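The Second Life of the Office Workstation
By Tyra Solheim

A desktop workstation bought for an engineering office is usually written off after four or five years. The accounting life of the machine has little to do with its electrical life. Most of the parts have no moving surfaces and wear slowly. Fans, power supplies and hard drives are the exceptions, and they are also the cheapest items to replace.

Nyberg, a refurbisher that handles mostly corporate leases, took in 1235 towers over the past year. Of these, 161 were stripped for parts and the remainder were resold whole. According to operations manager Stellan Sæther, the decision is made on three measurements: supply voltage under load, drive error counts and the temperature the processor reaches after 35 minutes of continuous work.

The last figure is the one most often misread. A high reading suggests a failing processor, but the usual cause is old thermal paste. The compound fills the small air gaps between the metal lid of the processor and the base of the cooler. Over years of heating and cooling it can dry out or migrate toward the edges, and the contact area shrinks. Cleaning both faces and applying a new layer restores most of the lost margin.

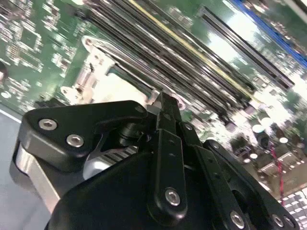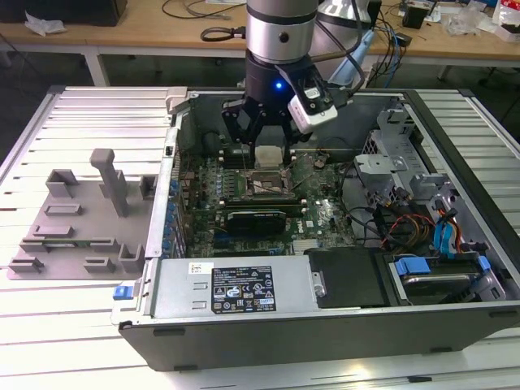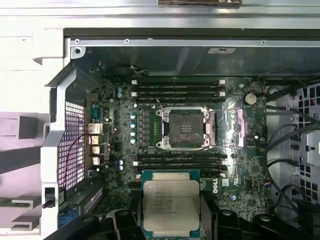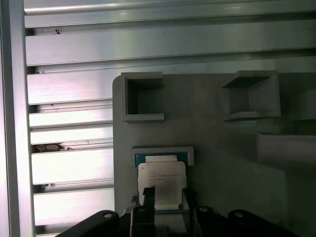 In the second and third pictures, a Dell motherboard in an opened case.

Sockets need more care than processors. In the land grid type, the contacts are fine springs set in the board, and the processor carries only flat pads. One bent spring can disable a memory channel without preventing the machine from starting. Oda Amundsen, who writes test procedures at Nyberg, therefore requires a full memory count after any processor has been removed — a clean boot is not accepted as proof.

Resale value depends heavily on memory. Server-class processors from older workstations sell for little, while the registered memory fitted beside them holds its price. Brendier, a broker, pays by capacity and speed and ignores the brand on the label. Its buyer, Mahmoud Mansour, rejects mixed sets even when every module passes.

Power draw sets the upper limit on useful age. A dual-processor machine with an 800-watt supply may idle at a level that a newer desktop reaches only under load. For a user who renders twice a week this is a minor cost. For a machine left on overnight it can exceed the purchase price within two years.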